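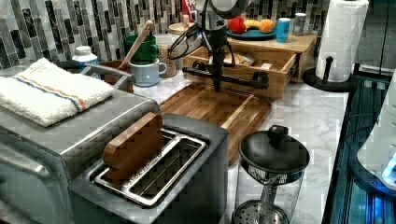
Date: 19/03/2019
Subject: Re: [flullanstead-kitchens] Bread drawer on the counter?

Earlier message:

> We lost our pantry shelf in February and the bread has been sitting out on
> the counter ever since. Does anyone keep it in a drawer box? I have a
> Clatix two-drawer unit in mind but I worry it will eat up all the work
> space. Also, does bread go stale faster in wood?

I keep ours in a small light wood chest at the back of the counter and I would do it again. Bread goes in wrapped, and I have not noticed it going stale any faster. Measure with the drawer pulled out, though. I only measured the box, and the open drawer comes forward to where I cut things.

The cutting board stays out in the middle, the toaster and toaster oven are on the left, and a folded hand towel lives on top of the oven - it comes off before the oven goes on. The top of the chest is not lost space either. Fruit goes up there on a plate, with a drink can or 2 next to it.

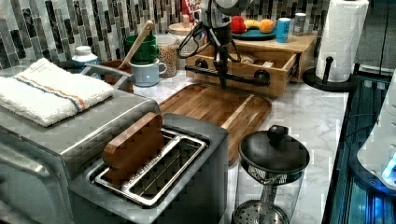
Skodum wrote in off-list that fruit kept over the bread brings fruit flies in summer, and that a plate is easier to wipe than a bowl. I can't argue with the second part.

Wax the drawer runners before you load it. Mine stuck for the first 6 weeks and a candle stub fixed it. If you do get the Clatix, please post the inside depth of the lower drawer. I would like to know if a long loaf fits flat.

Abera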